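Open afternoon at Sterkix: two arms and a shoe display

In July our group was invited to the open afternoon at Sterkix, where the Drilirow team is teaching a two-armed robot to do small jobs from a clothing shop. We were 40 visitors, divided into groups of 9 or fewer, so everybody could stand close enough to see.

Mirjana Popescu, who leads the team, gave us a short introduction and then we went directly to the table. The task for our group was dressing a shop display with shoes: take a shoe, turn it the right way, put it on a riser next to its partner. For a person it takes a few seconds. For the robot it is difficult for reasons I had not considered before. Black leather is shiny, so the cameras receive reflections, and a shoe has no flat side where the fingers can hold it well. The team has recorded 648 runs of this task until now, and Mirjana told us that the last centimeter, when the shoe is put down, still causes most of the failures.

I asked why they do not begin with something easier, for example boxes. She answered that boxes were last year, and that shops did not show much interest in boxes. Several of us laughed at this, but I think she was serious.

One run may take up to 120 seconds and then it is stopped, also if the robot is almost finished. Some visitors found this a little strict. After each run the shoes are moved to new places on the table, so that the robot cannot simply repeat the same movement. Our group was allowed to choose the places, and we tried of course to make it hard.

We stayed longer than planned and had to miss the coffee. Whoever wants to go next time can write to me before the end of the month, and please tell me if you prefer the early or the late group.
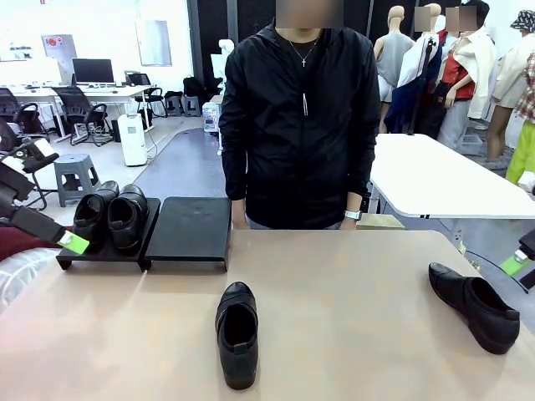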